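This README belongs to the folder `prestia-desks`. It is about shared work tables: what lies on them, where it should live, and how we write it down. Please read it one time before you add a record, even if you know the old spreadsheet.

# Prestia desk inventory

## Why the folder exists

Prestia is a shared office on the upper floor of a former yarn shop. People come with a laptop, sit where there is place, and go home in the evening. The tables are common, but the things on the tables are of many different owners, and after a few months it was difficult to say which charger is ours and which was forgotten by a guest. In December we started to keep a list. The list grew, so it became a folder with rules.

The records are made for three uses:

- to find lost small things (cables, clips, adapters);
- to decide what kind of holder or tray a table needs;
- to know what we must buy again, and what we only think we must buy.

The last use saved us the most money. We had bought scissors two times for the same room, while the first pair was lying under a stack of envelopes.

## What is inside

| File | Content |
|---|---|
| `items.csv` | one line for each thing, 1821 lines now |
| `tables.csv` | one line for each table, 62 lines |
| `holders.csv` | trays, racks, cups and boxes which stand on tables |
| `rooms.md` | short text about every room, with light and sockets |
| `changes.md` | what was moved, by whom, and to which table |

The rooms have names and not numbers. Druscombe is the long room with the windows to the yard. Dornow is the small quiet room. Đinh is the room beside the kitchen, and please write it with the correct first letter, because the search does not find "Dinh". If your keyboard doesn't have this letter, copy it from `rooms.md`.

## Fields in `items.csv`

- `item`: the everyday name, in singular. Write "scissors" and "headphones" as they are.
- `color`: one or two words. If you are not sure between black and dark gray, write "dark".
- `material`: only if you can see it or touch it. Empty is better than a guess.
- `table`: the code from `tables.csv`.
- `zone`: `front`, `middle`, `back`, `left`, `right`, or two of them together. It is always seen from the side opposite to the chair.
- `state`: `in use`, `resting`, `stored` or `waste`.
- `owner`: `house`, `guest` or `unknown`. We do not write names of guests.
- `note`: free text, maximum one sentence.

### About `state`

The difference between `in use` and `resting` made a long discussion. We decided that a thing is `in use` when somebody touches it or when it is plugged into something which is touched. A thing is `resting` when it lies on the table and waits. A cup with tea is `resting` also when the person drinks from it every minute. I know it is a little strange, but the rule is simple and all of us can follow it.

`waste` means something for the bin or for recycling. Do not throw it away before you write the line. After that, please do throw it away.

### About cables

A cable gets its own line if you can follow it from one end to the other. If you can't, write one line with `item` = "cable tangle" and do not try to say how many are inside. In the old spreadsheet there were entries like "cables, 5 or 6", and they were never the same when the second person checked.

A cable which goes between two devices has both devices in the `note`. For the `zone` take the place where most of its length lies.

## Worked record

Small open holders are the things we enter wrong most often, as people write them like drawers or like boxes. A rack with slots is a holder, and it goes to `holders.csv` with its material and its position, like the brown cardboard organizer standing near the laptop, with the slots one behind the other in steps. The laptop itself is `in use`, with one hand over its keys, and the black cable on its side has its own line. The clear plastic bottle is crumpled and lies on its side, so its state is `waste`. The black cables at the left are one line, "cable tangle", and the scissors with black handles have a line separately from them.

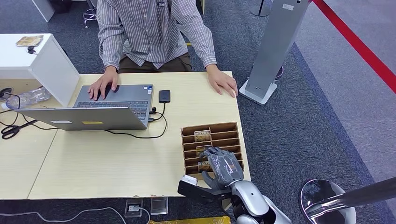 For this table the lines in `items.csv` look like so:

```
item,color,material,zone,state,owner,note
laptop,silver,,middle left,in use,guest,small stickers near the keyboard
cable,black,,right,in use,unknown,runs to the laptop
bottle,clear,plastic,left,waste,unknown,
cable tangle,black,,left,resting,unknown,
scissors,black,,left,resting,house,color is of the handles
```

The column `table` is left out to make the lines shorter. In the real file it must be filled.

The white cabinet beside the table is furniture and does not come in `items.csv`. What lies on top of it does, with the word "cabinet" in the note.

## Known problems

- 12 lines have still the old zone words ("near", "far"). They are from the kitchen side of Đinh and somebody must go there and look again.
- 2 tables in Dornow were exchanged with each other after the list was made. The codes under the table tops are correct, the plan on the wall is not.
- Chargers and power banks are mixed. When you can't tell if a flat black device is a phone or a power bank, write `item` = "device, flat".
- The column `material` is mostly empty for trays. Cardboard and pressed wood look similar after some coffee was spilled on them.

## How to add or correct

1. Take the code of the table from the underside.
2. Write all the things before you move any of them.
3. Save the file as UTF-8.
4. Add one line in `changes.md`, also for a small correction.

Questions about the fields go to Hiba Atallah, who keeps `tables.csv`. If she is not at her place, leave a paper in the tray by the Druscombe door with the table code on it.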